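Reading Claims Critically
Handout 3: Sampling, grids and the average that isn't there

Read this before class. The reading by Trummer is short and you have no excuse. The Hutapea chapter is long, and you can stop when he gets to the history of the census.

1. Where we left off

Last time we looked at the Cukenine leaflet, which says that people who took the supplement "slept better." Better than what was never stated. Several of you wrote that the claim was false. We don't know that. What we know is that the leaflet gives us no way to tell, and those are separate complaints. Please keep them separate in your written work.

2. Who got asked

A survey of 2000 people sounds solid. Students tend to relax when they see a number that size, and I wish they wouldn't. If the 2000 were reached through a store's mailing list, then you have learned something about people who join mailing lists. A larger mailing list won't fix that.

Things to look for in any report:
- how people were found
- how many were asked and said no
- who could not have been found by this method at all
- who paid

The third is the one most often skipped. The Plusanau commuter study interviewed riders on the train platform in October and concluded that most residents were content with the train service. People who had given up on the train were at home or in their cars. Azimi defends this study in the reading packet. I have read his defense several times and remain unconvinced, but make up your own mind and say why.

3. Grid sampling

One cure for asking whoever is handy is to lay a grid over the area and sample from every cell. Ecologists do it with plants, auditors do something like it with shelves and storerooms. It forces you to visit the dull corners, and I am mostly in favor of it.

My doubts are these. A grid looks rigorous on the page, and the look does a lot of work. Somebody still chose the cell size. Make the cells large and a small dense patch disappears into its neighbors. Make them small and most come back empty, after which there is a strong temptation to merge them until the result looks tidy. Đorđević shows the same soil data cut 3 ways, with 3 different "hot spots." None of the maps contains an error in arithmetic.

There is also the trouble with regular spacing. If the thing you're measuring repeats at the same interval as your grid (crop rows, fence posts, houses on a block), you can hit the same part of the pattern every time and never know it. A random starting point helps a little. It doesn't help if the spacing itself is the problem.

4. The average

Granik reported an average saving of 1000 per household. Nikolaidis went back to the figures and found that nearly all of it came from a small group of very large houses. The typical household saved close to nothing. The word "average" was used correctly the whole way through, and the press release was still misleading. Ask for the median. If they won't give it, write that down too.

5. For discussion

Bring one published claim that you believe, and attack it. Last year everyone brought claims they already disliked, and we learned very little. The Kadrić report on school lunches is taken.

Be ready to say:
- what grid or list the sample was drawn from
- what result would have changed the authors' minds
- whether you would have checked this hard if you liked the answer less

Written version, 2 pages, double spaced. I do not need an introduction telling me that statistics are everywhere.

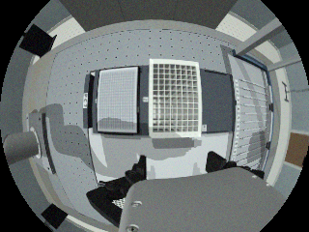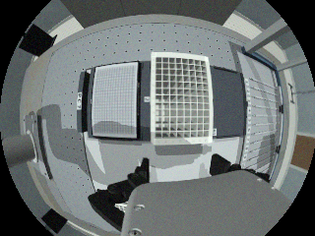
Fig. 1 (both views). A regular lattice of square cells, computer-rendered. See section 3 on cell size.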